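Home | Papers | Streets and Transport | Contact
5 min read

4. What the shopkeepers told us

I'll admit I went into Urnbridge expecting a fight over parking, and I got one. The council had closed Clarley Street to cars in February, and by the time Shu-fen Choi and I turned up with our clipboards most traders had an opinion ready (often a loud one!). We handed out 200 survey forms along the street and the two lanes behind it, then sat down for longer chats with 13 owners.

The split wasn't where I'd have put it. Cafes liked the closure, sure, but so did the shoe repair place and one very cheerful locksmith. The people who worried most sold big, heavy things - tubs, sinks, wardrobes - and their question was always the same: where does the van go? Deliveries had been squeezed into a window before 10 in the morning, and a missed slot meant a second trip from the depot on Garer Road.

Kwan-ho Tsai ran the foot counts for us, and his busiest day came in at 3000 people past the old bank corner. I was thrilled with that number until a rug seller pointed out that walking past a door and coming through it are different things. Fair enough. We added a question on sales to the second round of forms, which closed on 22nd May, and I wish we'd had it in the first.

We come back to the loading rules in Section 5, where the Tsao ring road matters a lot more than I first thought.

Related papers
- Bus lanes and the corner shop (Chin-lung Chien)
- Benches, shade and older walkers (Candela Peñalver)
- Who pays for paving? 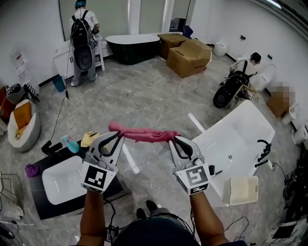
Figure 3. Bathroom showroom with a basin on a dark vanity counter.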